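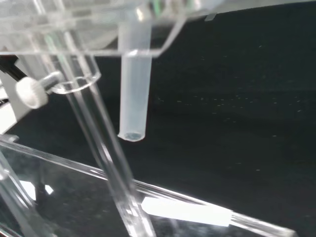
About us

Stollum is a small evening school for people who want to learn practical science in adult age. We are in Pirkinholm, on the upper floor of the old dairy office, and we have been teaching since the first course in water testing, which had five students and one kettle.

The school was started by Elfriede Fuchs and Wolfram Brinkmann. Elfriede taught chemistry to teenagers for a long time, and many parents asked her if they could also come and sit in the back row. Today we have 200 students in a year. The oldest ones are retired, the youngest are just finished with school and not yet sure what they want.
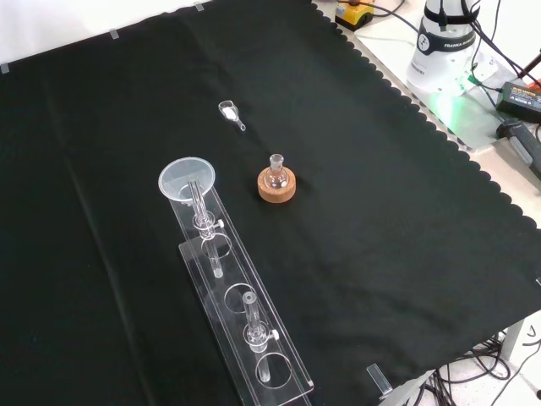 Our courses run from seven in the evening and last two hours. We teach water and soil, kitchen chemistry, and a longer course for those who prepare for work as a lab assistant. Groups are kept small, and you don't need any certificate to join. If your English or your math is a little rusty, please come anyway. Ankit Joshi gives a free hour of math help before each class, and the door is open for everybody.

We are often asked what the name means. Stollum was the name of the boat of Wolfram's grandfather, and we liked how it sounded.

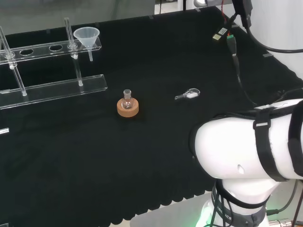 Danica Paulík wrote to us after the lab assistant course that she had been afraid of formulas since she was twelve, and that in the third week she noticed she was explaining them to her son. She also wrote that the stairs are too steep, and she is right. A handrail on the second side will come in May.

New courses are announced on the board downstairs and in our letter. For questions about fees or places, ask for Birgit Brandes in the office, room 241.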